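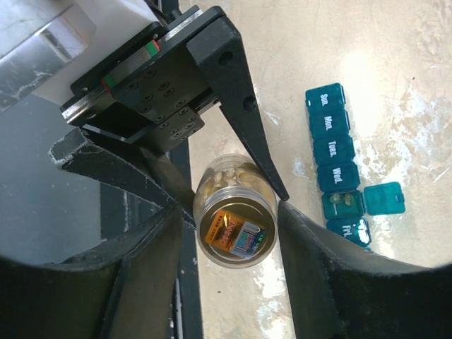 Jan 3, 2022

**Humidity cabinet (the Gunn), restart after shutdown**

Hour counter read 3,440 at power-on. Left it empty with the door shut until the display settled, then put the reference hygrometer on the middle shelf. The cabinet reads high against the reference by 2 points of relative humidity. It was doing the same in October, so I have left the offset alone and will correct on paper.

Water tank was low and had a chalky line round it. Drained, wiped out with weak citric acid, rinsed, refilled with deionised. The supply bottle had no date on it. Please date them on opening.

Door seal: flattened along the hinge side. A strip of paper pulls out there with hardly any drag, while the latch side grips properly. Wurkport list the seal as a spare but want the serial number first, and the plate is on the back, against the wall. Skye to help me move it.

**Closure liners**

Carrying on with the weight-gain comparison. Each container holds a weighed amount of dried silica gel, is capped, and goes in the cabinet. Weight gain is taken as water coming in through the wall and past the liner. Blanks are the same containers with a foil seal under the cap, to take out the wall contribution.

- Stullura foam liner: steady gain, close to a straight line after the first few days. Nothing odd.
- Lonel pulp liner: faster at the start, then levels off. I think the liner itself is taking up water, so the early slope should not be read as leakage. Next set to be conditioned before capping.
- Foil-sealed blanks: very small gain, near the limit of what the balance can resolve.

Caps were put on by hand before the break, which I don't trust. Two people did them and the spread in the Lonel set looks like two groups. Repeat with the torque wrench and write the setting on the sheet.

Balance checked with the 200 g weight before and after the run. Some drift - within tolerance, but all in one direction. The draught shield was not fully closed on the left. Repeated with it closed and the drift was smaller.

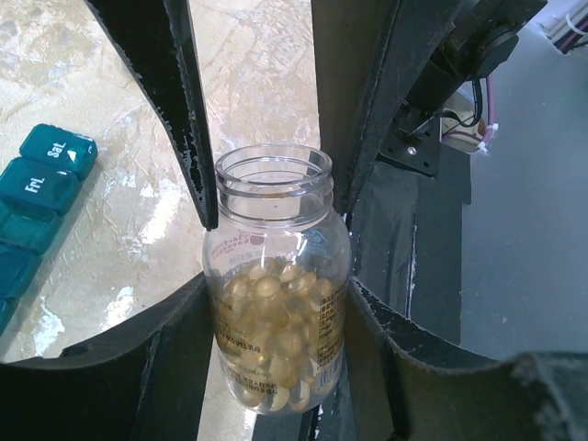
*Softgels in clear jar, no lid.*

The liner figures say nothing on oxygen. For oil fills that matters more than water, and we have no way of measuring it in house. Skye has asked for a price from outside. Until then the 18-month claim in the draft report should come out, or be marked as resting on moisture only - I would sooner take it out.

**To do**

- Serial number, order seal
- Dry fresh silica gel overnight
- Condition Lonel liners, cap with wrench
- Move the balance away from the door
- Correct the column heading in the weights sheet (says mg, values are g)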